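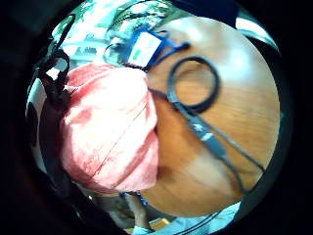
Nondelside Hall Asks Town to Please Come Get Its Stuff

NONDELSIDE - The lost-and-found table at Huller Hall has reached the point where things on it are getting lost again.

Staff at the hall put the winter's leftovers out in the lobby this week, and they will stay there through the end of March. Among the items waiting to be recognized are a pink cloth, a black cable looped on itself, and a blue lanyard with a small white tag that has a bit of green on it.

The cloth has drawn the most debate. Front desk manager Nadiia Zhuravel has it down in the log as "pink, fabric, large," having given up on anything more exact after two coworkers argued for scarf and a third held out for tablecloth. Anyone who thinks it is theirs will be asked what it is. Zhuravel said she would be glad to know.

The cable is a tougher case. The hall logged 69 items between fall and the end of winter, and 24 of them were cords or chargers of one sort or another. Only 3 of those have gone home. Most people, Zhuravel said, buy a new one before they get as far as the parking lot.

"Then they lose the new one here too," she said. "I have met the same man twice."

The hall changed its policy last year after the back closet stopped closing. Items used to be kept until somebody asked for them, a system that produced one umbrella older than the front desk computer. Now everything gets a month on the table, and whatever is left goes to the thrift store on Cidadari Street.

Anum Baloch, who teaches the evening sewing class, has put in an early bid for the pink cloth if it goes unclaimed. She would like it known that she has no theory about what it is and plans to make it into something else.

Lanyard owners are asked to describe the tag before pointing at it. Keys, wallets and glasses are kept behind the desk and are not part of the display.

The table can be visited from 9 a.m. until the hall closes at 8 p.m. Use the Hattar Road entrance, as the side door is still sticking.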